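## 4. Laying out food in a bedsit

I should say at the outset that I never meant to write about beds. The Javville part of our study was supposed to be about shelves – who has them, how full they get, what ends up on the floor underneath. But the longer Murdo MacLeish and I spent with people who cook, sleep and store everything in a single room, the more our notes drifted towards the bed. It's usually the biggest flat surface going, and for a good part of the day it's free. By the time I sat down to sort my field diary I had 3000 words on shelves and far more on bedding!

### 4.1 The sheet

A duvet makes a poor worktop. It's soft, it slopes, and fruit rolls into the dips, so the first thing down is nearly always some kind of plastic. I'd expected people to use a proper wipeable tablecloth, but thin sheeting was far more common (it folds up small, and you don't mind much if it gets torn). It never lies quite flat on a quilt. You smooth one corner and another one puckers, and after a while you give up and let the wrinkles be, which has the happy side effect of stopping the smaller fruit from wandering off.
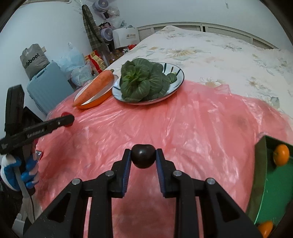 ### 4.2 Plates as fences

Bogdan Ciobanu, who read our first draft, wanted to know why anybody would bother with plates when the sheet was already down. I put this to several of our households and got a lot of shrugging. My own view is that plates work as fences. A carrot gets one, the greens get another, and then you can see at a glance what belongs with what. Matching hardly comes into it. People grabbed whatever was nearest and clean, and I've seen very smart china sitting next to something chipped from the back of a cupboard.
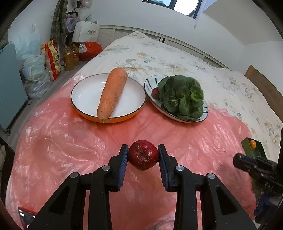
*Figure 1. Carrot and leafy greens on separate plates, with plastic sheeting spread over the bed.*

Fruit is treated much more casually. Oranges, apples and plums tend to go straight on to the sheet, in whatever gaps are left, and they get shuffled about a good deal. I tried for a while to find a system in this and had to let it go. Ebrahimi's scheme for shared kitchens, which sorts food by when it will be eaten, didn't help me here either – on a bed, things seem to land where the hand happens to be.
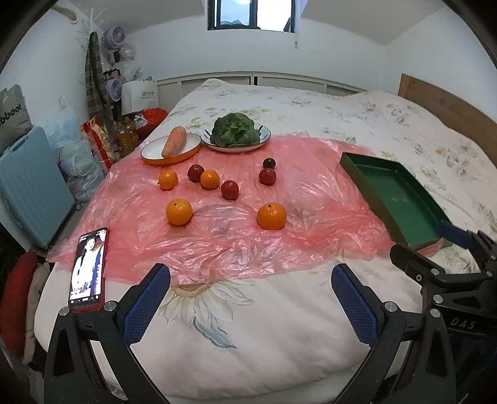 Does the soft fruit need to be kept apart from the hard fruit?

Only if it's staying there for a while. Ripe plums mark easily under anything heavy, so for a longer spell they're better off on their own or on top.

Trays are where I changed my mind. In the earlier Drostonia report I wrote them off as clutter, one more thing to store in a room already short of storage. I now think that was unfair. A shallow tray with raised sides gives you one firm, level place on a surface that has none,
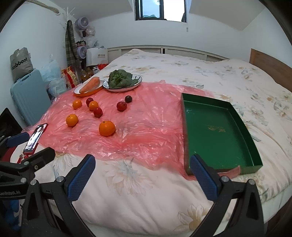 and it can be lifted off in one go when somebody wants to sit down. It also slides upright behind a suitcase, or under the bed itself, and takes up next to no room there. Murdo still prefers a big mixing bowl. We've agreed to differ, and we'll come back to bowls with the October households, where the rooms are a bit larger and at least one has a folding table.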